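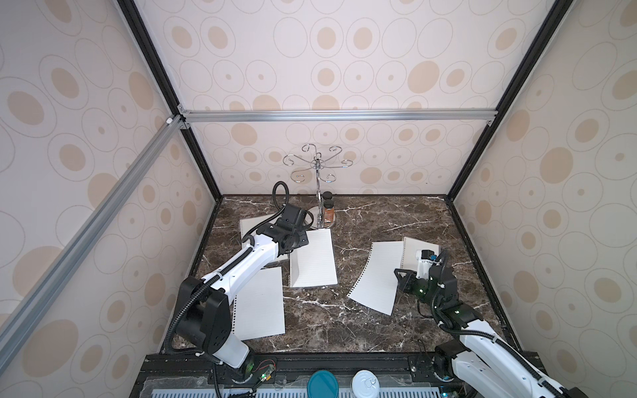 The shift reviewer at Palis asks that the checklist say plainly what counts as a usable example, as two people had scored the same torn-page episodes differently. Item 9 has been reworded to cover this. The old wording is withdrawn.

Talden Cell Checklist: Paper and Notebook Tasks
Revision 3, September
Applies to: two-arm tabletop cell, teleoperated recording
Completed by: operator on shift
Comments: Nic Aodha

Before power-on

1. Emergency stop pressed and released once. Arms must drop out of enable and stay out until reset.
Result: OK
Comment: Reset took two tries. Watch it next shift.

2. Arm bases tight on the front rail. Try each by hand.
Result: OK

3. Cables free through the full reach of both arms, with no loop that can catch on an elbow.
Result: OK, with comment
Comment: Check the wrist loops again after any work at the back corner.

4. Exposed boards and wiring at the front clear of paper scraps.
Result: OK
Comment: Scraps travel farther than you would expect. Look here at every break, not only at start.

5. No fingers, sleeves or lanyards past the front rail while the arms are enabled.
Result: OK

Recording

6. All camera views live and in step. Clap test at the start of each block.
Result: OK
Comment: One wrist view lagged at 10 a.m. and was restarted. The block before the restart is not to be used.

7. Page pull done at the slow speed setting. One gripper holds, the other lifts.
Result: OK
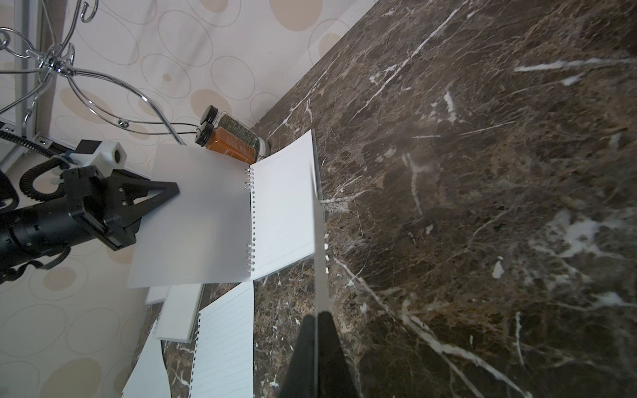
Item 7. Lifted page in the gripper, spiral binding at center, paper bits on the marble.

Comment: Closing the gripper harder does not help with a single sheet. Operators were told to come in flatter and take a wider bite. If two pages come up together, let go and start the lift over. Keep the recording running, and mark the retry.

8. Scraps removed between episodes only, with arms disabled.
Result: Needs action
Comment: Done, but not written in the log. Cutow sorts episodes by start condition and needs to know whether the table was cleared first. Put a yes or no in the log each time.

9. Episode scored as follows. Good: the page ends up where the task card says, even if the edge is ragged. Partial: the page tears across the lines. Failed: a page or notebook ends up out of reach, or the operator stops the run.
Result: OK
Comment: Keep all three kinds. Failed runs are used in training as well and must not be deleted at the station. Score from the recording and not from memory.

10. Start positions changed between episodes. Turn the notebooks and move them left, right and center.
Result: Needs action
Comment: 39 episodes checked. Too many start with the notebooks square to the front rail. A policy trained on these will do poorly as soon as one is turned. The change does not have to be large, but it has to be there every time, and

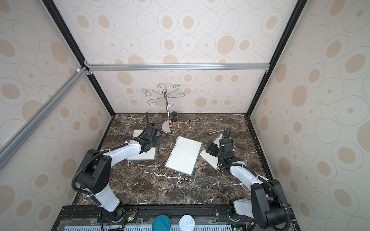

it has to include the spacing as well as the angle. Operators tend to turn a notebook and leave it in the same spot. Use the position card if you run out of ideas. The target for this task is 2000 episodes, so a habit picked up in the first week will show in the whole set.

11. Background items left alone during a block. Move them only between blocks, and note the move.
Result: OK
Comment: The mug tree and the jars are background for this task. If an arm touches either one, stop, disable, and write down the episode number.

End of shift

12. Arms returned to rest before power is cut.
Result: OK
Comment: Do not cut power with an arm raised. The joints have no brakes and the arm will fall.

13. Gripper pads wiped and checked for paper dust.
Result: OK
Comment: Left pads worn at the tip. Spare set is in the Talden drawer.

14. Upload started and file count matched against the log.
Result: Open
Comment: Count was short by 5. Hold the local copies until this is settled.

Open items carried to next shift: 8, 10, 14
Cell released for use: yes, with the restrictions noted under 6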